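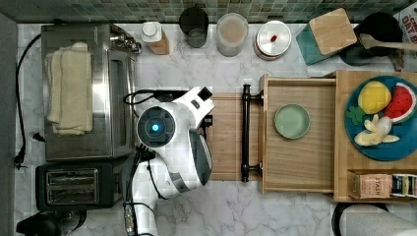

Brunell Iyamu
Kitchen Lead, Drodgate Home Services

Hi! I'm looking for six people to join my kitchen tidying crew this October, and I'd love it if one of them was you.

We go into family kitchens around Pristcombe and help get the counters back under control. You know the kind of counter I mean — toaster oven with a folded towel on top, a two-slot toaster right beside it, jars and canisters along the backsplash, a spatula sitting in a black pot, the oats over in the corner, a drawer open with one small green plate in it. Good stuff, all of it, and it needs a place to live.

You'd work in pairs, four hours a visit, starting at 9 a.m. I plan the visits and talk to the families, so you can get on with the fun part (sorting the drawers is my favorite, and I will fight you for it). Marble needs a gentle hand, so please don't bring your own sprays. I've got cleaner and cloths in the van.

No experience needed, but you should be okay with standing, lifting a toaster oven with a partner, and asking before you move somebody's things. A driver's license would be great!

Pay is $1,808 a month, plus your gas. To apply, send me a short note about the messiest drawer in your own kitchen and which mornings you're free. No résumé, please. I read every note myself and I'll write back either way.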